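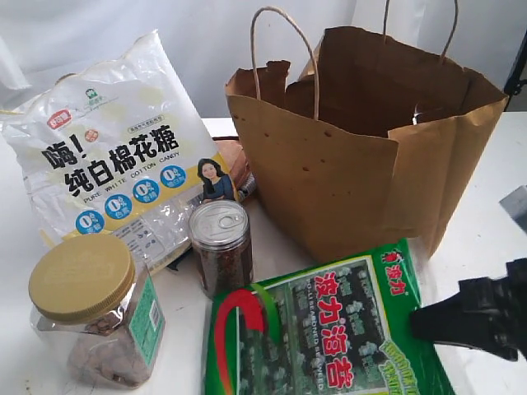
Grukis Countertop Heat Sealer: three months of use

I bought the Grukis sealer in October after throwing away one stale packet too many. We buy a lot of dry goods in large bags because it works out cheaper, and then we don't eat them fast enough. Clothes pegs and bulldog clips were doing a poor job. A neighbour had a handheld sealer, the sort that runs on two batteries, and I tried that first. It sealed thin crisp packets and very little else, so I went looking for a proper one.

The Grukis is a long, low unit with a hinged arm. You lay the open end of the bag over the bottom strip, press the arm down, wait for the light to go off and lift it again. The element only heats while the arm is held down, so there is no warming up. The dial on the right sets the sealing time from 1 to 7. There is no vacuum pump, which keeps the price down and suited me fine. If you want to freeze meat for months this is the wrong machine.

It came from Prendergast, the kitchen shop on our high street, who matched the online price without any argument. The box had the sealer, a spare heating wire, two spare non-stick strips and a leaflet. The leaflet is poor. It tells you the spare wire should be fitted "as shown" and the drawing isn't there. I rang the shop and Alby Pearce talked me through it, and it's one screw at each end and a spring.

Settings

The leaflet gives no guide to the dial, so I worked out my own. Thin clear bags, the kind loose sweets and nuts come in, want 2. At 3 they start to shrivel and at 4 you cut straight through them. Foil-lined coffee and crisp bags want 4 or 5. Thick stand-up pouches want 6, and I give them two goes, one just below the other. I haven't found anything that needed 7. Paper sacks with a plastic lining, like flour, don't seal at any setting.

The seal is 2 mm wide, which is on the narrow side. I would like it wider. On smooth plastic it holds well and I have to cut it open with scissors. On bags with a gusset down each side you get four layers at the edges and two in the middle, and a small gap is left where they meet. Folding the corners in before sealing helps. So does wiping the inside of the bag, as any sugar or crumbs along the line will leave a weak spot. Icing sugar and anything dusted in cornflour is the worst for this.

How food has kept

Marshmallows were my main test as they go leathery faster than anything else in our cupboard. A bag folded over and pegged was tough at the edges in under a week. One sealed on the Grukis, with most of the air pressed out by hand first, was still soft when we finished it after three weeks. Rice crackers stayed crisp. Ground coffee was better than with a clip, though not by as much as I had hoped. Dried apricots made no difference either way.

Each reseal costs you a strip of bag. By the fourth or fifth time, a small packet is getting hard to put your hand into. For things we open every day I have gone back to jars, and I keep the sealer for the big bags we top the jars up from.

Compared with the others

I looked at two more before buying. The Cluvomar is lighter and has a built-in cutter, but the arm flexed in the middle when I pressed it in the shop, and that can't be good for a long seal. The Trullent is a better machine than mine, with a 5 mm seal and a metal body, and it was more than twice the money. If I were packing things to sell I'd have bought it. For one kitchen I couldn't see the sense.

Other points

The mains lead is 53 cm long, far too short. Mine has to live next to the kettle.

The lid of the dial housing collects crumbs and there is no easy way to get them out.

After a dozen seals in a row it smells of warm plastic and needs a rest.

It takes up more worktop than I expected, and stood on end in the cupboard it falls over.

I'd buy it again at the same price. Four out of five, and it would be higher with a longer lead and a leaflet that had all its drawings.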